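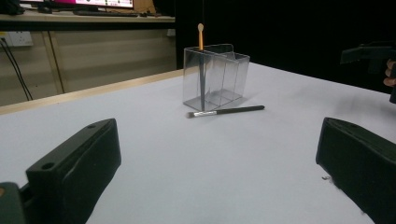
The manual for the Urel gripper says to check the fingers every 1,000 cycles. I have my doubts about that number. Whoever picked it was probably closing the thing on foam blocks all day, and we close ours on makeup brushes, which are skinny and slick and roll away if you look at them wrong.

So I went back through our log. Between one finger change and the next we got 392 good picks, then a run of drops that Khoa Đàm blamed on the software. He spent two days on the software. I took the fingers off, wiped them down with alcohol, put them back, and the drops mostly went away. Mostly. I'm not going to claim more than that from one afternoon.

What I do now, before any session:

Wipe the inside faces of both fingers. Plain alcohol, lint-free cloth.
Look along the edges for frayed bits and trim them. Don't pull.
Put a driver on every screw you can reach. Mine loosen, whatever the sales sheet says about vibration.
Open all the way, close all the way, and watch whether both sides arrive together.

It takes me 22 minutes, longer if a screw has gone missing.

Lærke Þórarinsdóttir wants to try the coated fingers from Sustano, which are supposed to last 2,000 cycles. Supposed to by whom? The page doesn't say what they were picking up. I've asked for a pair to test on brushes, handles and ferrules both, and so far I have an automatic reply and a newsletter subscription.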